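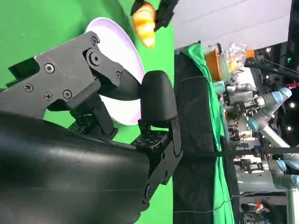

A croissant and a round white plate on a green ground.

The plate is the most neglected variable in serving pastry at home. People will compare butter content and proofing times at length, then put the result on whatever is on top of the stack. I think the plate deserves a specification of its own, and that the specification should be short: white, round, with a slightly raised rim.

White gives the eye a fixed reference. The color of a crust is the only evidence of baking available before the first bite, and a patterned plate interferes with it. The rim has a mechanical job. Croissants shed flakes, and a flat board lets them travel to the table.
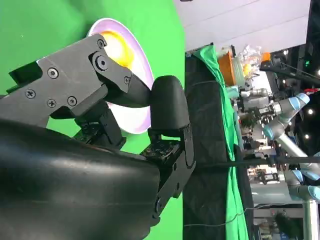
A thin band of color at the edge does no harm, provided the center stays plain. My objection is to decoration where the food sits.

Size is harder to settle. Rosine Baudry, who ran the breakfast counter at the Hedlund in Dokthorpe, served single pastries on dinner plates and maintained that the margin kept sleeves clean. I used her method through February and found the margin useless for anything except jam. A smaller plate holds one croissant, takes less shelf depth, and can be carried in one hand with a cup in the other. Nine of them will cover most households, including breakage.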